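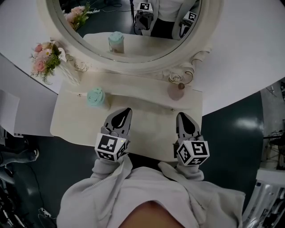

Departamento de Restauración de Mobiliario y Artes Decorativas · Fundación Vidum

Convocatoria de plazas de formación en restauración de mobiliario doméstico

La Fundación Vidum convoca 6 plazas de formación remunerada en su taller de Sinville, destinadas a personas tituladas en conservación y restauración o en ebanistería.

Las personas seleccionadas trabajarán en la colección Brullska, compuesta por 1.959 piezas, entre ellas tocadores, cómodas y espejos con marco decorado. El programa comienza en febrero y comprende aproximadamente 50 jornadas presenciales.

Se valorará la experiencia en limpieza de superficies policromadas y en reintegración de talla.

La solicitud, acompañada de currículum y copia del título, se presentará en el registro de la Fundación, despacho 51, antes de las 14:00 h del último día hábil de enero.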